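Frequently Asked Questions: Household and Shop-Floor Chores by Machine

The Brivik Program for Domestic and Light Industrial Automation receives many inquiries from families, care homes and small manufacturers. The answers on this page reflect the position of the Program as of Nov 12, 2020.

Can a robot tidy a room today?

Not without help. Machines in our test rooms can pick up certain known objects and put them in a known place. A room in ordinary use contains clothing, paper, cords and toys in no fixed order, and present systems stop or make errors when objects overlap. The Program does not recommend that any household plan on unattended tidying at this time.

Which chores are closest to being ready?

Floor vacuuming is already sold to the public and is outside our scope. Among handling tasks, sorting rigid items into open containers is the most advanced. In the Motmont trial, 1033 attempts were recorded with items of this kind, and 96 percent ended with the item in the correct container. Folding laundry and washing cookware by hand remain well behind.

Why does the Program spend time on items as simple as a ball?

A ball offers no flat side to hold. If the fingers close off center, it can roll or slip out, and a shiny surface may also confuse a camera. Clear containers add a further difficulty, as many sensors have trouble finding the walls and the rim. A task that a small child manages at the end of playtime therefore tests several skills at once.

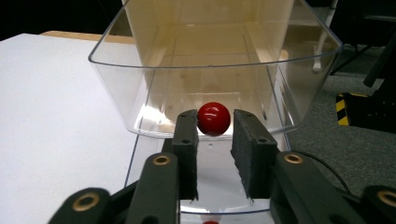
Are shop-floor chores easier than household chores?

In general, yes. A workshop can fix the position of its bins, control its lighting and limit the number of parts in use. The Halász line, which places molded caps in trays, has run for 2000 hours under supervision. The same equipment would need considerable changes before it could be used in a kitchen.

Will these machines replace staff?

The Program takes no position on employment policy. Every site now taking part keeps a trained operator within reach of the stop control.

How may an organization take part?

Applications for the Gerkatden round are open to organizations with no fewer than 40 employees or residents. Applicants should describe one chore, the objects involved and the space available. Technical questions may be directed to Ivar Lindqvist, and questions on eligibility to Njål Westerberg, through the Program office. Applications received after the end of November will be held for the next round.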